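I have now read the fourth article this spring telling me to stop buying things and start renting them, and I'd like to register some doubts.

The pitch is always the same. You own a drill, you use it twice a year, therefore you are a fool. The latest version came from a neighborhood newsletter that had clearly been handed the text by Wenmont, a tool and appliance rental outfit that opened near us in January. According to the newsletter, the average household could "free itself from stuff." I like a good deal of my stuff. I'd also like to know who did the averaging.

So I did the sums on the one thing I have rented, a carpet cleaner. It was $26 for the day, plus a $10 cleaning fee that appears on the receipt and nowhere on the website. Then there is the special shampoo, which you are told is required. I asked the man at the counter what would happen if I used the bottle I already had at home and he said it would "void the agreement." Fine. I bought the shampoo.

The same kind of machine, new, was $227 at the hardware store. If I cleaned the carpets once in my life, renting wins. With two kids and an old dog I clean them more often than that, and the fee and the shampoo come around every time. You can work out where the lines cross. The articles never do.

What also gets left out is the driving. Wenmont opens at nine, and the thing has to be back before closing or you pay for a second day. My Saturday went like this: get there, wait behind a guy arguing over a pressure washer, load the car, clean two rooms in a hurry, rinse the tank, load the car again, wait in line again. I'd put a price on that, even if the newsletter doesn't.

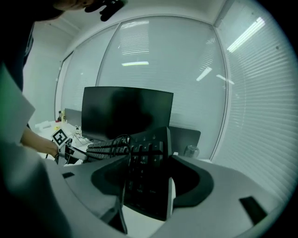
My friend Efe Tamuno thinks I'm being a crank. Her case is that storage costs money too, and that my garage could hold a car if it didn't hold a tile saw, two ladders and a bread machine. She has a point about the bread machine. I'm less convinced about the rest. The garage is already paid for every month whether it's full or not, and the car seems perfectly happy in the driveway.

She swears by Puturow, the app where you borrow from people nearby for a few dollars. I tried it. I searched for an extension ladder and was offered one across the river, "available most evenings," with a deposit of $90. Two messages went unanswered – the third got me a thumbs up and no ladder. Maybe it works better downtown, where Efe lives. Out here it's a list of things other people might lend you if they remember to check their phones.

I don't think renting is a scam. If you need a floor sander, rent the floor sander. Same with a trencher, or a wedding tent, or anything you'd have to explain to your insurance company. I would just like one of these writers to include a real receipt, with the fees on it, and say how long they stood in line.

And I notice that the things I'm told to give up are always the ones that last. My father's hand plane has outlived three companies that wanted to sell me a subscription to something. I have yet to read an article urging me to rent a sofa I don't like from a firm that may be gone by fall, though I suppose that one is coming.

Next week I'm going to look at used carpet cleaners. There's one listed two streets over, missing a hose clip, and the seller says the motor is "strong." I'll want to hear it run first.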